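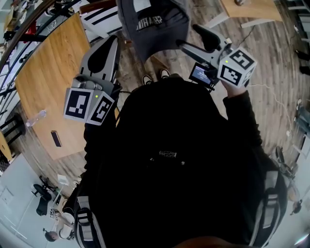
**Minutes, Prarnach Street Hall users' meeting, January**

Minutes taken by Ratih Wibisono. Started 6:40 p.m., ten minutes after we said we would.

**1. Last minutes**

Accepted. I asked for it to be written down that item 4 from November (the drafty side door) was marked "done" and I can still feel the draft. Changed to "open."

**2. The big table**

Long discussion. The weekday group wants the wooden table left permanently where it is now so they can use the top for their sessions. The dance class wants it against the wall when they come in. Both groups believe they were promised this by somebody in the fall. No one could produce the promise in writing.

It was claimed the table can be moved by two people "easily." I have moved it. I would like to meet the two people.

Felt pads were suggested for the legs. We bought felt pads before and they came off inside a month, so I'm not persuaded that a second set will behave better. Agreed to try screw-in glides on one leg pair first, then decide.

Table stays where it is until the next meeting. Dance class objects, noted.

**3. Floor**

Two quotes to sand and seal the plank floor.

- Tkachuk: $1,504, includes moving furniture out and back
- Dravness: $1,293, furniture not included

The Dravness quote looks cheaper until you ask who carries the table. It also says "light sanding where needed" and doesn't say who decides where it's needed. Tkachuk says the hall would be closed for four days, and the last time a contractor told us four days it was nine. Neither quote says how long the finish is supposed to last.

There was a question about whether the floor needs doing at all. The boards are pale and show marks, which several people took as proof of wear. I pointed out that pale boards show marks the day after you mop them. Agreed to give it a proper wash first and look again in daylight.

ACTION: Ratih to ask both firms for the missing details in writing.

**4. Street shoes**

Proposal: no street shoes on the floor, sneakers included. The weekday group said they stand for most of a session and won't do that in socks. Somebody offered the idea of indoor-only sneakers kept on a rack. I asked who would check the soles. No answer.

Not adopted. A second doormat will be bought, limit $99.

**5. Coats and bags**

No hooks on the table side of the room, so people keep their things on them or put them wherever. The Purnent catalog has a wall rail with a stated load of 400 pounds. I don't believe the number, and even if I did, it's the plaster I would worry about. Freestanding rack preferred. Two people will look at secondhand ones.

**6. Heating**

Still comes on late. The timer was reset in December and we were told that would fix it. Long sleeves remain sensible until about midmorning. Carried over again.

**7. Other business**

Request for a second key. Refused for now, as the first spare hasn't been returned.

Complaint that the minutes have "a tone." Noted.

Closed 8:05 p.m. Next meeting in February, same room, table wherever it happens to be.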